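Wetdale open house: what the Akness kitchen line would cost us
October 6, 2021
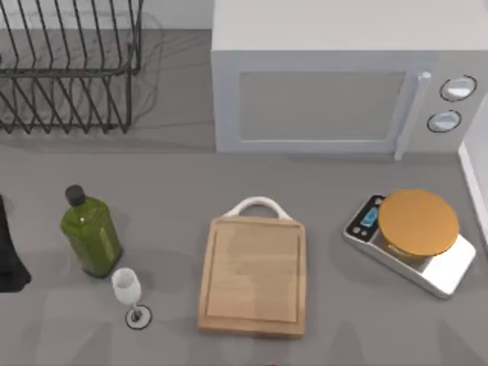 Hajdu asked whether the price included a service contract. It doesn't. The base cell is quoted at 1260 a month, and service adds 541.

Most of what Akness showed was simulation: a counter with a microwave, a dish rack, a cutting board, a scale. Fine for planning a layout, but I can't budget from it. They claim almost 56 dishes an hour. I asked to see a log and got a brochure.

Delivery is quoted for February. I'd want a trial in our own kitchen before signing anything.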